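Zirndale bench: setting up and looking after the two-gripper soft goods cell

README, kept next to the recordings

Hello, and welcome to the bench. These notes go with the Zirndale folder and are meant for anyone who has to get the pair of hand-held grippers going in the morning, or put them right when they start misbehaving. I have tried to write down everything I wish had been on paper when I took the cell over from the Sulteven people in July, so forgive me if I wander a little.

What is in the folder

There are 40 sessions, each with its own settings file and a short text note. Most are cloth and plush handling, picked because soft things show up a tired gripper far sooner than a wooden block ever will. The last two sessions were done after a change of pads and are kept apart.

Looking after the fingers

Each finger ends in a thin dark rubbery pad, and these are what you will fuss over most. Look at the edges before you start. A few small chips and a bit of raggedness are fine for plush, which is forgiving stuff, but I would want fresh pads for anything slippery. Wipe them with a damp cloth and let them dry fully (I go and make tea).

The brass-rimmed eyelets in the links deserve a look as well. If one feels gritty when you open and close the fingers by hand, take the link off and clean it. Please don't oil it! Oil creeps down to the pads and then you are buying new ones from Korkavar.
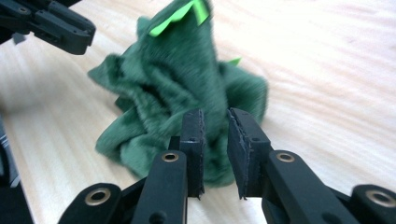 Shigeru Koyama wrote back after reading the first draft that he would swap pads after 20 sessions whatever they look like, and that he always changes both fingers of a gripper together, as a new pad facing an old one made his grip wander to one side. I have taken that on board, and the pad change is now in the checklist.

Morning checklist

Clear the table and wipe it down.
Open and close both grippers by hand, slowly, and listen.
Check the pads, and change them in pairs if they are due.
Tighten any screw that has worked loose on the jaws, but gently, as the threads strip easily.
Record a short test with a soft toy and play it back before starting properly.

Known troubles

The Barrientos mount drifts a little once the room warms up, so repeat the short test after lunch. Spare pads and links live in the drawer under the bench, and the old pads go in the tin beside them.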